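회사 소개

Gindar는 로봇과 자동화 장비를 처음 들이는 곳의 구매 계획을 함께 짜는 회사입니다. 장비를 만들지도 않고 팔지도 않습니다. 어떤 작업을 기계에 맡길지, 무엇을 먼저 사고 무엇을 내년으로 미룰지, 예산표의 어느 칸이 비어 있는지를 고객과 같이 들여다보는 것이 저희 일이고, 저희는 이 일을 정말 좋아합니다!

시작

Gindar는 Habibur Akanda와 Jahangir Navaratnam 두 사람이 시작했습니다. Habibur는 식품 포장 라인에서 설비 구매를 맡았고, Jahangir는 같은 건물 위층에서 그 설비를 설치하고 고치던 엔지니어였습니다. 둘은 매번 같은 문제로 회의실에서 만났습니다. 로봇 본체 견적은 깔끔하게 통과됐는데 손끝에 달 그리퍼, 안전 펜스, 바닥 보강, 교육비가 나중에 하나씩 따로 올라오는 것입니다. 처음 승인받은 금액과 마지막에 집행한 금액이 너무 달라서 다음 해 예산까지 깎인 적도 있습니다.

그때 둘이 쓰던 엑셀 파일이 지금 저희가 쓰는 예산 양식의 조상입니다. 항목이 542줄까지 늘어났고, 지금도 프로젝트가 끝날 때마다 줄이 더해지거나 합쳐집니다. 사무실에서는 그냥 '긴 표'라고 부릅니다. 고객에게는 물론 짧게 추린 판을 드립니다만, 긴 표를 보고 싶다고 하시는 분이 있으면 저희는 무척 반갑습니다. (실제로 인쇄해서 벽에 붙여 두신 공장장님도 계십니다.)

하는 일

작업 조사. 현장에 가서 하루 이상 머뭅니다. 사람이 무엇을 집고, 어디에 놓고, 어디서 손이 멈칫하는지를 봅니다. 카탈로그의 가반하중 숫자보다 이 하루가 예산에 더 큰 영향을 줄 때가 많습니다.

파지 시험. 고객이 실제로 다루는 물건과 비슷한 것들을 모아 그리퍼로 집어 봅니다. 컵, 봉지, 뚜껑, 얇은 상자처럼 흔한 물건이 의외로 까다롭습니다. 매끈하고 둥근 표면은 손가락 모양이 조금만 달라도 결과가 달라지고, 반들거리는 흰색 물건은 비전 카메라 쪽 비용까지 다시 따져 보게 만듭니다. 조명 하나를 추가할지, 센서를 한 단계 올릴지에 따라 견적의 모양이 바뀌니까요.
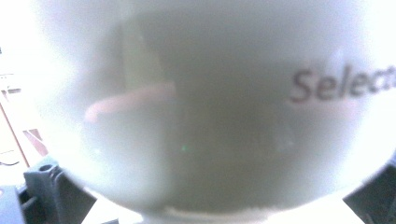
파지 시험: 광택 있는 흰색 둥근 물체를 양쪽에서 잡은 그리퍼

예산 설계. 구입비, 설치비, 교육비, 소모품, 유지보수, 그리고 라인이 멈추는 동안의 손실을 한 장에 모읍니다. 장비를 사는 경우와 빌리는 경우를 나란히 놓고, 기존 설비를 조금 고쳐서 쓰는 안도 꼭 함께 넣습니다. 검토해 보니 올해는 사지 않는 편이 낫겠다는 결론이 나오기도 합니다. 그런 보고서를 쓸 때도 저희는 똑같이 신이 납니다. 근거가 분명한 '내년에'는 다음 예산 회의에서 큰 힘이 되거든요.

견적 비교와 일정. 공급사마다 견적서의 항목 이름과 범위가 달라서 그대로는 비교가 되지 않습니다. 저희가 같은 기준으로 다시 정리해 드립니다. 공급사에서 소개 수수료는 받지 않으며, 계약서에도 그렇게 적습니다.

일하는 순서

첫 통화는 무료이고 보통 Jahangir가 받습니다. 기계 이야기를 길게 하는 사람이니 시간을 넉넉히 잡아 주세요. 그다음 현장 조사를 하고, 파지 시험 결과와 함께 예산 초안을 보내 드립니다. 초안이 나오기까지는 8주를 잡습니다. 초안을 놓고 구매 담당자와 현장 작업자가 같은 자리에서 이야기하는 회의를 두 번 엽니다. 작업자분들이 빠진 회의는 하지 않습니다. 장비 옆에 하루 종일 서 있을 분들의 의견이 들어가야 예산표의 빈칸이 보입니다.

예비비는 20퍼센트로 시작합니다. 시험을 거치면서 모르는 것이 줄어들면 이 숫자도 같이 내려가고, 어느 항목 덕분에 얼마가 내려갔는지를 기록으로 남깁니다. 재무팀에서 가장 좋아하시는 페이지입니다.

함께한 프로젝트

Bekico에서는 소형 용기 포장 공정의 자동화 순서를 정했습니다. 처음 계획은 라인 전체 교체였는데, 조사해 보니 마지막 적재 공정부터 바꾸는 쪽이 부담이 적었습니다. 남은 공정은 그 결과를 보며 차례로 계획하고 있습니다.

Krawczyk는 직업교육 기관으로, 실습실에 둘 교육용 로봇 장비의 구매 계획을 저희와 짰습니다. 학생들이 그리퍼 손가락을 직접 설계해서 바꿔 끼울 수 있어야 한다는 조건이 있었고, 덕분에 교체 부품과 공구 예산을 꽤 두툼하게 잡았습니다. 첫 수업에 초대받아 갔던 날은 아직도 사무실에서 자주 이야기합니다!

Curkel은 저희가 안에서 만들어 쓰는 프로젝트 이름입니다. 파지 시험의 결과를 물건의 모양, 표면, 무게별로 쌓아 두는 기록장인데, 성공한 시도와 놓친 시도를 모두 적습니다. 새 고객의 물건이 들어오면 여기서 비슷한 기록을 먼저 찾아보고 시험 횟수를 정합니다. 시험비를 아끼는 데 큰 도움이 됩니다.

저희와 이야기하고 싶으시다면

내년도 설비 예산을 준비하신다면 7월쯤 연락 주시는 것이 좋습니다. 가을에는 예산 마감이 몰려서 현장 조사 일정을 잡기가 어렵습니다. 자료가 정리되어 있지 않아도 괜찮습니다. 휴대전화로 찍은 작업 영상, 오래된 견적서, 손으로 그린 배치도 모두 환영합니다. 전화는 오전 9시부터 받고, 메일에는 다루시는 물건과 지금 작업하는 방식을 몇 줄만 적어 주세요. 샘플을 보내실 때는 상자 겉면에 담당자 성함을 꼭 써 주시기 바랍니다.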